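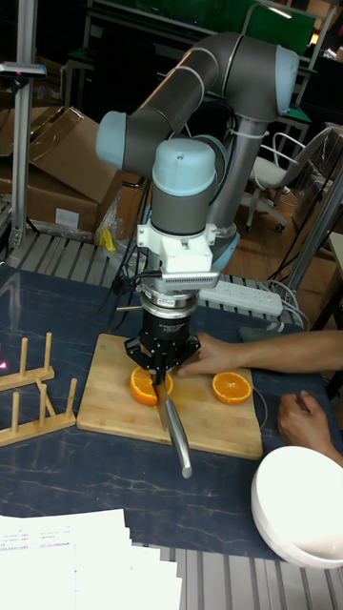
GREMONSKA, June

The rules for collaborative robots were written around the arm. They limit how fast it moves near a person, how hard it can press, and how quickly it must stop. All of this assumes a blunt machine. Once the gripper holds a kitchen knife, the contact limits stop being useful, because the figure that decides injury is the pressure at the edge, and no force threshold low enough to protect a fingertip leaves enough force to cut an orange.

Most labs handle this with a general risk assessment done when the arm is installed. The assessment names the arm, the gripper and the table. It seldom names the objects the gripper will pick up, and those change weekly. A cell approved for sponges and bowls is used for knives under the same signature. I think this is the largest gap in current practice, and it can be closed without new hardware.

My proposal is that the held object be treated as part of the tool. Any edge or point in the gripper should trigger a separate task sheet, one page long, covering grip, blade direction, hand positions and stop conditions. Kayode Olaniyan drafted such a sheet at Ulstead, and it takes less time to fill in than to argue about.

The hand positions matter most. In food tasks a person often needs to reach in to steady a board or shift a piece. With fingertips on the rear edge of a cutting board and the blade in the fruit, the separation is a matter of inches. At that distance reduced speed does little. The arm should be in a monitored standstill before a hand crosses the board line, and motion should resume only on a deliberate command from the person who reached in.

Sorin Pop objects that this ruins throughput. At Kindelby he logged 2,992 cutting trials, and 200 of them needed a hand on the board. A standstill for each would have added a few seconds apiece. I accept the count and still find the price small. A clamp or a recessed board would remove many of those reaches anyway, and fixtures are cheaper than supervision.

Aliki Makris raises a better point: a stopped arm still holds a sharp knife, and a gripper can lose it on power failure. The sheet should therefore state what the fingers do when power drops, and that behavior should be tested with the actual knife, since handle shapes differ.

Labs that already keep a tool list can add the held objects to it this month.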